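2023-11-02

# 브레누딕스 로봇 동아리, 가정 식탁에서 과자 정리 과제 진행

브레누딕스 기술학교 로봇 동아리는 손에 쥐고 조작하는 그리퍼 2대를 이용한 과자 정리 과제를 2학기 정규 활동으로 편성하고, 가정 실습에 들어갔다고 밝혔다. 이번 과제는 동아리가 교내 학생 프로젝트로 추진하는 ‘엘로(Ellow)’의 첫 단계에 해당한다. 참가 학생들은 식탁 위에 흩어진 낱개 포장 과자를 종이 상자에 담는 동작을 반복하며, 양손의 역할 분담과 집는 순서를 기록한다. 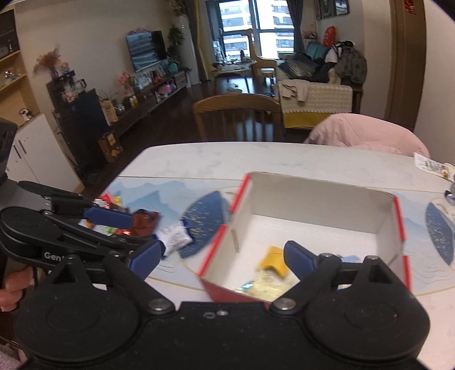
루완 라트나야케

엘로 프로젝트는 학생들이 생활 공간에서 이루어지는 단순한 정리 작업을 직접 수행하고, 그 기록을 로봇 조작 학습에 활용할 수 있는 형태로 정돈하는 것을 목표로 한다. 동아리는 지난 학기까지 교내 실습실의 작업대에서 나무 블록과 플라스틱 컵을 이용한 기초 연습을 운영해 왔다. 이번 학기부터는 활동 장소를 학생 가정의 식탁으로 넓히고, 대상 물품도 크기와 재질이 고르지 않은 포장 식품으로 바꾸었다.

학교 측은 포장 과자를 과제 물품으로 정한 배경에 대하여, 쉽게 구할 수 있고 파손 위험이 적으면서도 조작 난도가 일정하지 않다는 점을 들었다. 봉지마다 내용물의 위치와 공기의 양이 다르고, 같은 제품이라도 놓인 방향에 따라 집는 지점을 새로 정해야 한다. 지나치게 세게 쥐면 내용물이 부서지고, 약하게 쥐면 상자에 이르기 전에 미끄러질 수 있다. 동아리 운영 지침은 봉지의 양옆을 손가락 패드로 눌러 세운 뒤 상자 안쪽으로 옮기는 방식을 기본 동작으로 정하고 있다.

현재 과제에 참여하는 학생은 17명이다. 학생들은 조를 이루어 조작과 기록을 번갈아 맡으며, 한 회의 작업은 상자가 비어 있는 상태에서 시작하여 식탁 위의 과자를 모두 담으면 종료된다. 도중에 봉지를 떨어뜨린 경우에도 작업을 중단하지 않고 다시 집어 올리도록 하였다. 실패한 동작 역시 삭제하지 않고 별도로 표시하여 보관한다.

동아리에 따르면 지금까지 제출된 작업 기록은 167건이며, 학기 말까지 700건 이상을 확보하는 것이 목표이다. 제출된 기록은 지도교사의 검토를 거친 뒤 과제 번호와 물품 종류에 따라 분류된다. 가족의 모습이나 개인 정보가 포함된 기록은 검토 단계에서 제외된다.

동아리 지도를 맡고 있는 부시무지 차발랄라 교사는 “실습실 작업대에서는 물품의 위치와 조명이 늘 같지만 가정의 식탁은 그렇지 않다”며 “학생들이 조건의 차이를 스스로 확인하고 기록지에 적어 오는 과정에 평가의 비중을 두고 있다”고 설명했다. 차발랄라 교사는 이어 작업 속도는 평가 항목에 포함하지 않는다고 덧붙였다.

양손 동작의 조율은 학생들이 가장 자주 어려움을 보고한 부분이다. 두 그리퍼가 상자 위에서 동시에 움직이면 팔이 서로 부딪치거나 한쪽이 다른 쪽의 시야를 가리게 된다. 동아리는 10월 중간 점검 이후 한쪽이 봉지를 상자에 넣는 동안 다른 쪽은 다음 봉지를 잡아 두는 순서를 권장하고 있다. 다만 조별로 다른 순서를 시험하는 것도 허용하며, 이 경우 사용한 순서를 기록지에 명시하도록 하였다.
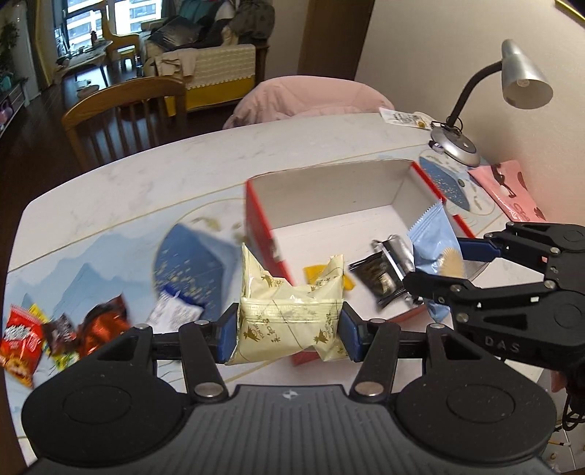 ## 12월 교내 발표회 및 향후 일정

동아리는 12월에 열리는 교내 학생 프로젝트 발표회에서 엘로의 1단계 결과를 공개할 예정이다. 발표회에서는 조별 작업 기록과 오류 유형 정리표를 전시하고, 관람객이 그리퍼를 직접 쥐고 과자 봉지를 옮겨 보는 체험 순서도 마련한다. 체험은 현장 접수 순으로 진행되며, 초등학생은 보호자와 함께 참여하여야 한다.

발표회에는 인근 드레트사이드 중학교의 과학 동아리도 초청된다. 두 학교는 다음 학년도에 공동 과제 ‘마투바르(Matubbar)’를 운영하는 방안을 협의하고 있다. 공동 과제의 대상 물품으로는 문구류와 접은 수건이 검토되고 있으며, 세부 운영 계획은 발표회 이후 확정된다.

가정 실습 참가를 희망하는 재학생은 보호자 동의서와 안전 교육 이수 확인서를 동아리 담당 교사에게 제출하면 된다. 장비는 조별로 대여하며, 반납할 때에는 손가락 패드와 연결부 나사의 상태를 점검표에 기재하여야 한다.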